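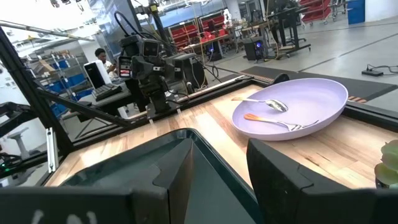 Caring for Wood-Handled Flatware and Butcher-Block Tops

Updated 25 May 2018

Wood handles and wood worktops fail for the same few reasons: standing water, heat, and detergent that strips oil faster than it is replaced. The notes below cover washing, drying, oiling, and small repairs. They apply to spoons, forks, and knives with a metal head set into a wood handle, and to tops made of glued hardwood strips.

Washing flatware

Wash by hand in warm water with a small amount of plain dish soap. Keep the time in water under 3 minutes. Do not leave pieces standing head-down in a full sink, which puts the joint between metal and wood below the waterline.

Do not use the dishwasher. The drying cycle pulls moisture out of the handle surface while the core is still damp, and the wood checks along the grain. Dishwasher powder is also strongly alkaline and turns most light woods gray.

For dried egg or starch on fork tines, wet only the metal. Stand the tines in a shallow dish of warm water with the handle resting on the rim, wait, then clean between the tines with a soft brush. Steel wool leaves fine scratches in polished bowls and should be kept for carbon steel.

Drying

Wipe each piece with a dry cloth right after rinsing. Lay it flat on a towel or rack with air on all sides. A closed drawer holds enough moisture to raise the grain on handles that still feel cool to the touch. Overnight in the open is enough in most kitchens. In August, or in any humid spell, allow a full day.

Oiling handles

Use food-grade mineral oil, or a blend of mineral oil and beeswax. Olive, corn, and sunflower oils stay soft, go rancid, and leave a sticky film that picks up lint.

1. Check that the handle is fully dry.
2. If the grain is raised, sand lightly with 320 grit, along the grain only.
3. Wipe off the dust with a dry cloth.
4. Apply oil with a folded rag until the surface stays wet.
5. Leave for 20 minutes.
6. Wipe off all the oil that remains on the surface.
7. Rest the handle overnight before use.

Repeat when the wood looks chalky or when water no longer beads. Handles with a factory lacquer do not take oil and only need to be kept clean. To tell the two apart, put a drop of water in a hidden spot. On bare wood it darkens the surface within a few minutes. On lacquer it stays on top.

Patterned and colored handles

Some handles combine bare wood with dyed or painted areas. Test the color first with a damp white cloth. If any color transfers, skip the oil on that area and use paste wax. Solvents such as acetone or mineral spirits will lift most decorative paint.

Loose heads

A spoon or fork that turns in its handle has lost the bond at the tang. Pull the head straight out. Do not twist, as this rounds the socket. Scrape the old adhesive from the tang, clean the socket with a small drill bit turned by hand, and dry both parts for 7 days in a warm room. Refill with a slow-setting two-part epoxy, one that the maker states is suitable for tableware once cured. Set the head, wipe off the squeeze-out before it gels, and clamp with a rubber band from end to end. Cure for the full time on the package before washing.

Butcher-block tops

Wipe spills as they occur. Vinegar, tomato, red wine, and wet iron pans are the usual sources of stains. Black rings from iron can be lightened with oxalic acid sold as wood bleach. Follow the label, wear gloves, and rinse twice.

Oil a new top once a week for the first month, then once a month. Warm the oil bottle in a bowl of hot water first so that it spreads more thinly. Do the underside as well at least twice a year. A top that is sealed on one side only will cup.

Where the top meets a metal rail or bracket, leave room for movement. Wood moves across the grain with the seasons and hardly at all along it. Use slotted holes and washers for the screws, and snug them by hand. Check the seam for trapped crumbs and water when you oil.

Plastic plates stored on the wood

Dry the foot of each plate before stacking. A thin ring of water under a plate will mark an oiled top overnight. Grease film on plastic comes off with a paste of baking soda and water, rubbed with a soft cloth and rinsed. Abrasive pads dull the surface, and the scratches then hold stain.

Oily rags

Rags used with mineral oil can be washed. Rags used with linseed or tung oil can heat up and ignite on their own. Spread them flat outdoors until stiff, or put them in a metal can of water with a tight lid.

Notes compiled by Kerstin Boström. Section on loose heads revised by Jae-hoon Song.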